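4.2 How people sort when they think no one cares

I should say up front that I went into this part of the study expecting to be bored. Laundry habits in shared buildings have been written up before, mostly by people interested in water use, and I figured I'd confirm what they found and move on to the money questions in Section 5. Then the diaries came back from the Skollby building and I ended up reading them on the bus, at lunch, and once while my own wash sat finished in the machine for most of an evening.

Quick reminder of the setup (the full version is in Section 3). We had 122 households across two apartment buildings, Skollby and Sutherland, and each household kept a laundry diary for 6 weeks. They wrote down when they washed, what went in together, and where the clothes sat before and after. We gave them very loose instructions, and wow, did people take that and run with it! Some entries are two words long. One goes on for a page and a half about a sweater.

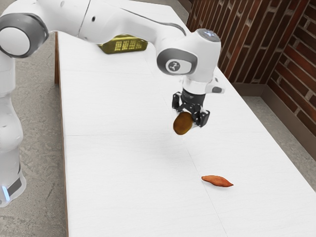
The thing that jumped out first was how few people sorted by color. I'd been raised on whites, darks and brights, and I built the coding sheet around that, so I had to throw out most of it after the first batch. What people wrote about instead was how worn a thing was. There's a whole in-between class of clothes, worn once and good for another day, and it has no home. It lives on chairs, on doorknobs, over the end of the bed. I started calling this the "second-day pile" in my notes and the name stuck, so I use it from here on.

Where the second-day pile lived turned out to matter a lot for how often people washed. In homes where it shared a basket with the dirty things, it got washed with the dirty things, simple as that. Diary writers knew this was happening and were annoyed about it (one wrote, "I am washing clean shirts because I have one basket"). In homes with a second spot for it, even a bad spot like the back of a chair, the loads came further apart.

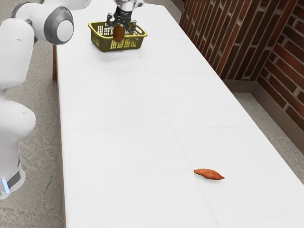 Figure 3. Olive-yellow plastic basket and long white table.

Now, I want to be careful, because the two buildings aren't the same. Skollby has its machines in the basement and charges by the load. Sutherland has them on each floor and folds the cost into the rent. You'd guess that paying per load would make people wait for a full one, and in the diaries they do say that. But they also say the stairs are what stops them, and I can't pull those two apart with the data I have. If I ran this again I'd want a third building with free machines in the basement. I asked for one in our November planning round and there wasn't money for it.

The other surprise was the basket itself. I'd treated it as a container and that's all. People had feelings about theirs! They complained about handles, about baskets too wide to carry past a neighbor on the stairs, about small socks getting stuck in the bottom. Several households picked how much to wash by what fit in the basket, even when the machine could take more. I'd coded load size by the machine, so I went back and added basket size wherever the diary gave it. 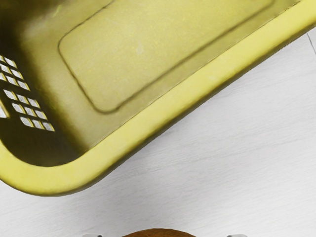
Figure 4. Laundry basket from above, showing the rounded rim and one corner.

That recoding changed the load-size table more than I'd like to admit, and both versions are in the appendix so readers can compare them. The gap between the two buildings shrinks in the second version but doesn't go away. I come back to what's left of it in 4.3, where I look at what time of day people washed and who else was in the laundry room when they did.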